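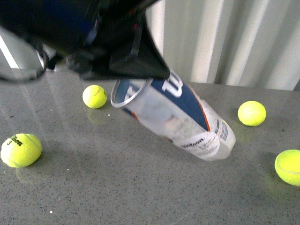
Photo: Pornureck Robotics Lab, student projects page

Can a Robot Tidy Up Yet? Final Project Report, Home Automation Elective

Before this class I figured household robots were pretty much solved. We've all seen the videos where one makes breakfast! So when we had to pick a chore to write about, I went for the easiest one I could think of, which was putting tennis balls back in the can. My little cousins can do it, and I figured a robot would be done before lunch. (I also play tennis badly and own a lot of balls, so the supplies were free.)

The can is harder than the balls. It's a clear plastic tube, and clear plastic is awful for the kind of depth camera we had. Sometimes the software saw the printed part and decided the can was half as long as it really is. Sometimes it saw the counter right through the side. The tube is also slick and a little squishy, so if the gripper closes too hard the mouth goes oval and a ball won't fit through it anymore. Close too gently and the whole thing slides.

Then there's the rolling. A mug stays where you left it, but a ball that gets bumped is somewhere else now, and the robot is still reaching for the old spot. I lost a good part of February to this. The arm planned its path from one snapshot, so it would nudge a ball with the side of a finger and then very confidently pinch the air next to it. We switched to the Skila planner, which looks again before every grasp, and that helped a lot -- it was also painfully slow.

For the write-up I compared three ways of doing the job:

Skila planner, one arm, can lying on the counter. Best at picking up balls, worst at getting them in, and the can kept scooting away.
Suwannarat method, one arm, can tilted and scooped over the ball. Really fun to watch and the quickest of the bunch when it worked.
Me, with my hands. Took 6 seconds, and I was talking to somebody the whole time.

I gave each robot method 80 tries at a single ball. Skila got it in on 5 of them (ouch). I don't have a fair number for Suwannarat, as I changed the gripper pads in the middle of testing and the early tries shouldn't count with the later ones. I know I should have started over. The people behind the Cekach training set recommend 1000 demonstrations for a task like this, and I recorded way fewer than that.

So can machines do chores yet? For a thing that's stiff, dull-colored and sits still, I'd say kind of, if you have the patience. For anything see-through or round, I'd keep doing it yourself for now. I do think a second arm would change my answer, one to hold the can and one to feed it, and that's what I want to try next semester if I can get the bench time.

Turned in 30/08/2020. My grasp logs are in the shared class folder, sorted by method.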